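Press preview (automotive)

A press preview, also called a media drive, first drive event or ride-and-drive, is an event at which a carmaker invites writers, broadcasters and other guests to see or drive a new model before it goes on general sale. The maker usually pays for travel, hotel rooms and meals. In return it expects, though it rarely asks in writing for, coverage of the vehicle. Previews are a standard part of a new car launch in North America and Europe, and much of what shoppers read about a car in its first weeks comes out of them.

The claims made for the practice are not well tested. Carmakers describe previews as a service to the public, and many guests say that free travel has no effect on what they write. Neither statement is easy to check, because the people best placed to check it are usually on the guest list.

Background

Early car shows served much the same purpose, with dealers and reporters looking at the same vehicles on the same floor. The separate preview grew up as makers looked for more control over timing and setting. A car on a show stand has rivals parked across the aisle. A car at a preview has none.

For many years invitations went mainly to newspaper columnists and magazine staff. With the spread of blogs and video channels, guest lists widened to include writers on travel, parenting, food and sports, some of whom had never reviewed a car. Makers presented this as reaching real drivers. Critics pointed out that it also brought in guests with little basis for comparison, who were less likely to ask about brake fade or the price of the trim level on display.

Format

A typical preview lasts one or two days. Guests arrive in the afternoon, attend a dinner with a talk by the product team, and drive the next morning. Larger launches run in waves, with one group leaving as the next arrives, and may go on for several weeks.

The drive follows a set route chosen by the maker. Route choice is one of the least discussed parts of the format and possibly the most important. Smooth roads hide a stiff ride, and a route with few hills says little about a small engine. Mountain roads flatter a sporty car and tell a commuter next to nothing. Fuel use over a planned loop with a warm engine is often better than an owner will see in a cold week of short trips, yet figures from such loops are regularly printed with no note on how they were obtained.

Preview cars are commonly early production or pre-production units. They tend to be top trim, with options fitted that most buyers will not order. Guests may be told that rattles, uneven panel gaps or slow touch screens will be fixed before sale. Sometimes they are. Few outlets go back to find out.

Events tied to a sponsor's other interests, such as a ball game, a concert or a cooking class, are a common variation. The car may take up only a small share of the schedule. A guest who was given a seat at a big game has something pleasant to write about whatever the car was like.

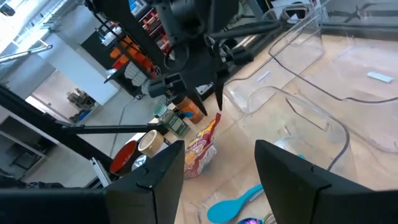 Embargoes

Most previews come with an embargo, a date and hour before which nothing may be published. Makers say this puts outlets on an equal footing and saves writers from rushing. It also means that dozens of reviews appear at once, all based on the same route, the same briefing and often the same supplied photographs, which gives an impression of wide agreement that may owe more to the shared source than to the car.

Some makers set two embargoes, one for appearance and equipment and a later one for driving impressions. The split produces two rounds of headlines from a single trip. A third date is sometimes set for pricing. In that case early reviews have to judge value without knowing the price, and a surprising number of them do so anyway.

Breaking an embargo generally leads to removal from future guest lists. There is seldom a contract, and seldom a need for one.

Disclosure

In the United States, federal guidance on endorsements calls for a clear statement when a writer has a material connection to a company, and paid travel can be such a connection. Practice varies a good deal. Some outlets place a note at the top of the review, others at the foot in smaller type, and others use a soft phrase such as "we were invited to attend," which tells the reader that an invitation was sent and leaves out who paid for the plane.

A few publications refuse paid travel and either cover their own costs or wait for a loan car. The policy is expensive, and small outlets say they cannot afford it. That is probably true. It does not settle the question of what the reader is getting.

Effect on coverage

Evidence that previews change what is written is limited and mostly indirect. The trade newsletter Poradik compared 200 first-drive articles with later road tests of the same models and reported that the first drives were kinder on ride comfort, cabin noise and price. The comparison has been widely quoted, more widely than it deserves. The road tests were done by different writers in different trims, and Poradik did not say how it scored the wording. Kindness in an article may also reflect the short time spent with the car, as faults such as a sore seat or a confusing menu show up over weeks.

The consulting firm Haworth, which sells launch planning to carmakers, has published a report stating that guests at previews produce "balanced" coverage. The report covered 125 guests, all of whom had accepted an invitation, and asked them to rate their own balance. It is hard to see what other result could have come back.

Neither study looked at what seems the more likely route of influence, which is selection. A maker does not need to change a writer's mind if it can choose among writers, and a critic who is never invited leaves no trace in the data.

Cost and return

Carmakers do not usually release preview budgets. Estimates in the trade press should be read with care, as they often mix the cost of the event with that of shipping and preparing the cars. Returns are described in "impressions" or "reach," counts of how many people might have seen a post. These numbers are large and say little. A person who scrolls past a photograph of a hatchback has been reached in this sense, and so has one who follows two accounts belonging to guests at the same dinner, who is counted twice.

The parts supplier Faser held a preview of its own for a line of seat fabrics, with a guest list of 300, and afterward announced that awareness of the brand had risen. No earlier figure was given. The announcement was repeated by several outlets without comment.

Whether previews sell cars is a separate matter and remains open. Sales in the first months of a new model depend on stock, incentives, fuel prices and the age of the model being replaced. Separating out the effect of a two-day event is probably not possible with the records that makers keep, and no maker appears eager to try.

Alternatives

Loan cars, kept for a week or so and driven on the writer's own roads, remove the set route and the dinner. They do not remove the maker's choice of vehicle or its power to decide who gets one. Cars bought at retail, as done by some consumer groups, remove both, at a high cost and with a delay that puts the results well behind the first wave of reviews.

Online previews became common when travel was restricted. Guests watched a presentation and asked questions by text, usually through a moderator. The format is cheap and has stayed in use for minor updates. Its weakness is obvious, in that the resulting articles are about a car the writer has not sat in. Some say so in the first paragraph. Others have to be read closely.

Shared drives, in which several makers bring vehicles to one track for a day, allow direct comparison. The Cutberg track day, held each May, limits each driver to 8 laps per vehicle. Supporters call it the fairest format available. A lap of a closed track, however, is a poor guide to parking, child seats or highway noise, and makers still decide which cars to send. Models with a weak reputation have a way of being unavailable.

Terminology

"First drive" and "review" are used loosely. Some editors keep "review" for a full test with measured results and call anything based on a preview a "first drive" or "first look." The distinction is helpful where it is kept. Search results do not keep it, and neither do many headlines, which are often changed to "review" after publication to draw more readers.

See also: Auto show; Embargo (media); Endorsement; Road test; Test drive

This page was last edited on 5 December 2023.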